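In praise of the market at closing time

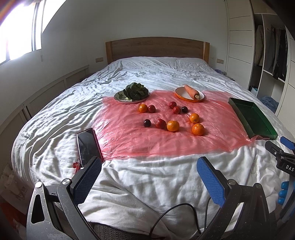 Why go so late in the day? You get to talk to the growers.

Mirthorpe market at noon is all elbows. Go in the last half hour and Wafula Kaijage will tell you which plums want eating tonight - and which can wait till the weekend. I love that! I've learnt more about greens from him than from 22 cookbooks, and my bag is always heavier than I planned. Novudstead is starting an evening market in March, and I'll be there with 2 bags.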